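**Glove, bellows and wrist wiring on a three-finger hand: laundry basket pick**

**dirska_shop** (original poster)

Continuing from the gripper thread, which was getting long. Current state of the build in our shared workshop:

- Hand: three fingers plus opposed thumb, tendon driven, metal joints with black pads
- Cover: ribbed black fabric over the back of the hand, bellows at the wrist
- Controller: Tatel board, firmware branch "Penance"
- Control loop: 400 Hz on the fingers, wrist slower
- Camera: small module at the wrist, fixed mount

The task is to take one piece of clothing out of a basket and put it on the table. Approach is from above, fingers down, thumb opposed. Contact is detected from motor current only. I have no tactile sensing in the pads and I don't want to add it yet.

Two open problems. First, the current threshold for "touching cloth" and the one for "touching basket floor" are too close together. Second, the bellows adds a spring load to the wrist that changes with pitch, and my gravity compensation does not model it.

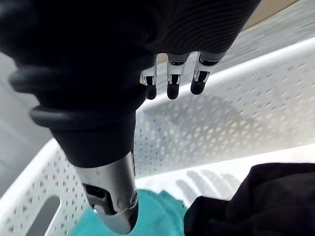 The threshold problem is worst with thin items, even crumpled ones. A thick folded shirt gives a slow rise in current that is easy to separate from noise. Something like the teal cloth under the thumb gives almost nothing until the pads are pushing it against the plastic, and at that point the filter has already called it a floor hit and backed off. I log this as a false floor. Out of 186 attempts on mixed items, false floors were the most common failure, ahead of slipping during the lift.

Logs are CSV, one file per attempt. I can post a few if someone wants to look at the current traces.

**barros_bench**

Post the traces. Before that, what is your filter? If it is a plain moving average at that loop rate you are adding delay exactly where you can't afford it.

**dirska_shop**

Single-pole low pass on each finger motor, then a threshold on the derivative. The thumb has its own threshold because the friction in that tendon path is higher.

**oldrelay**

I would drop the current threshold as the floor detector. You know where the floor is. Measure the basket once, put the height in the config, and stop the descent 6 mm above it. Then close slowly and let the fingers rake.

**dirska_shop**

I tried a fixed height. The basket floor flexes, and the basket gets moved between attempts. Wrist position is also off by a few millimeters at steep pitch on account of the bellows, so the number in the config stops being true.

**oldrelay**

Then fix the bellows first. You are tuning one error to hide another.

**barros_bench**

Disagree on the order. The bellows load repeats, so it can be measured in ten minutes and put in a lookup table. Contact detection is the part that will cost weeks, and a perfect wrist won't help with thin cloth if the finger signal is buried in tendon friction.

**oldrelay**

It repeats when it is new. Rubber takes a set. I had a similar sleeve on a Barros arm kit and the table was wrong again within a month. Cut the sleeve back or go to a looser one.

**dirska_shop**

Cutting it back exposes the wiring. The sleeve is there to keep threads and lint out of the joint, and I have already pulled lint out of the thumb once. The thumb housing is still open on one side and I would like to close that too, eventually.

I ran a pitch sweep last night with the hand empty, up and down, 2 degrees per step. There is visible hysteresis: the holding current at a given angle depends on the direction it came from. So a single lookup table is not enough. Two tables, one per direction, gets most of it out.

Also changed the approach. The wrist now stops higher and the fingers extend the last part of the distance, so the wrist error matters less at contact. Dark fabric with a print on it, bunched up, is my easy case. If a change breaks that one, I revert it without looking further.
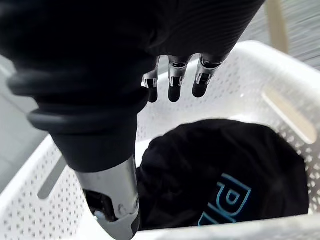 Two tables will give you a step in the torque command at every reversal, oldrelay objected, and a step at the wrist will show up as a twitch at the fingertips right when you want them still. Blend between the tables over a few degrees of travel after each reversal, or fit a proper hysteresis model and be done with it.

**dirska_shop**

Blending is a fair point. I had it switching on the sign of the commanded velocity, which also chatters near zero. Will add a deadband and a linear blend.

**barros_bench**

Use commanded velocity for the blend, keep measured velocity out of it. The measured one will be noisy at the end of the approach.

On contact: try a small dither on the fingers while closing. A low amplitude oscillation breaks the static friction in the tendons, and the change in current when the pad meets cloth gets easier to see. Up to 3% of the torque limit should be plenty. More than that and you will work the cable ends loose.

**oldrelay**

I don't like dither on tendons. It eats the sheaths. Take the friction out mechanically, with a larger bend radius on the thumb path for a start.

**barros_bench**

It only runs for the closing phase, so the wear is small. Rerouting the thumb means a full teardown.

**dirska_shop**

I will try dither first, as it is a firmware change and can be backed out. Sheaths get checked at the next teardown, and if they look bad I will reroute the thumb then.

Traces are uploading now. Column order is time, finger 1 to 3, thumb, wrist pitch. Currents are in mA, unfiltered. Ignore the first half second of each file, the supply is still settling.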